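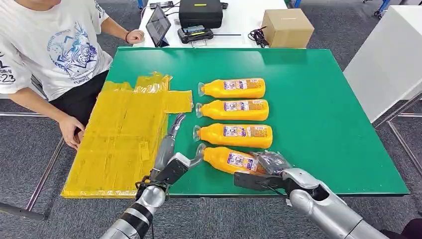
Four bottles of orange liquid on a green tabletop

Can a school move my kid's teacher mid-year without telling parents first?

My daughter is in fourth grade at Studthorpe Elementary and came home last week saying her teacher is "going to be the assistant principal now." That was how I found out! The email from the district showed up two days later, three lines long, and it said a long-term sub would be in the room until June. There are 29 kids in that class and a bunch of them (mine included) were finally getting somewhere with reading.

I'm happy for the teacher, she's great and she deserves it. But can they just do that? Is there some rule about notice, or a vote we could have gone to? I called the front office and got told to "watch the website," and the website still has the fall supply list on it. We moved here from Zenomside over the summer so I don't know how anything works yet.

Posted 19/02/2025
14 people have this question

Answer 1

Short version, yes, they usually can. Moving someone who already works there into a different job is a staffing decision, and most places don't have to ask parents or warn them ahead of time. What often does happen is that the board approves it at a regular meeting, so look for the agenda and the minutes. In my district it's buried in something called the consent agenda, where they pass a whole stack of items in one vote with no discussion -- I missed two principal changes that way before I figured out where to look.

I'd email the principal (email, so you have it in writing) and ask who the sub is, whether that person is certified for elementary, and who is handling reading groups and report cards. Ask if they're still trying to hire someone permanent too. Our school had a sub in third grade for 37 school days and then found a real hire, so "until June" might not end up being June.

If your daughter has an IEP or a 504 plan, bring that up first. Those services have to keep going no matter who is in the room.

Helpful: 37

Answer 2

They did this to us too and nobody cared. Good luck. Our whole district only has 2000 kids so you'd think somebody could pick up a phone

Helpful: 2

Answer 3

I taught for 14 years and got moved in the middle of a year once, so I'll just add that she may have been told to keep quiet until the board voted. I felt awful about it! If your daughter misses her, let her write a note or stop by the office to say hi. The first answer is right about the minutes. You can also sign up to speak during public comment, just check the deadline, ours was noon the day before.

Helpful: 29

Share (2) | Comments (3)
Contact us | © 2025 Plunus Community Answers | Back to top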